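Vekville clothing bank to move into former Velley shoe store

The Vekville clothing bank will move into the former Velley shoe store on the main street in December, giving it a permanent home after 3 years in borrowed rooms at the bus station.

The town council approved the lease at its last meeting. The rent will be paid for the first 2 years by Hiltus, the heating supply company, and the clothing bank will cover its own power and water bills.

Sadia Ansari, who runs the clothing bank, said the extra floor space would let people look through the racks themselves. At the bus station, visitors fill out a slip with their sizes and wait at the counter while someone goes into the back to find things.

"People would like to pick out their own coat," Ansari said. "We've wanted to do it that way from the start, and there was never room."

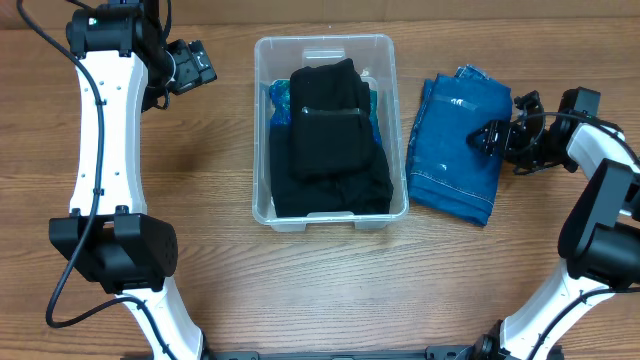

The new site has a front sales floor, a stockroom and a small office upstairs. Two fitting rooms left over from the shoe store's short spell selling sportswear will be kept. The front door will be widened and a ramp added before opening.

Demand has gone up since last winter. The clothing bank now serves some 100 households a month, many of them with school-age children. Ansari said the items that run out first are children's winter coats, men's work pants and anything in larger sizes. Baby clothes are in good supply and the group is not taking more of them for now.

Donated clothes should be clean, dry and folded. Shoes should be tied together in pairs. The clothing bank cannot take pillows, comforters or electric blankets, and it asks that bags not be left outside the door overnight.

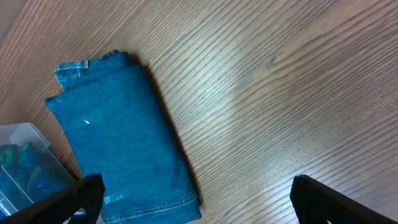 Jeans and other denim can be donated at the clothing bank.

Not everyone on the street was happy with the plan at first. Pieter Mabaso, who owns the hardware store next door, had written to the council about cars stopping in the loading lane to drop off bags. He said he was satisfied after the council agreed that donations would come in through the rear entrance, off the parking lot.

"My deliveries come in the front before 9 a.m. and I need that lane," Mabaso said. "The back works fine for everybody."

Council member Fahad Bangash, who voted for the lease, said the store had been empty too long – the last tenant left before the road work began – and that a second empty unit across the street was also drawing interest. He did not say from whom.

The bus station rooms will stay open for pickups until the end of November. Opening hours at the new address have not been set, but Ansari said she hopes to add one evening a week for people who work days.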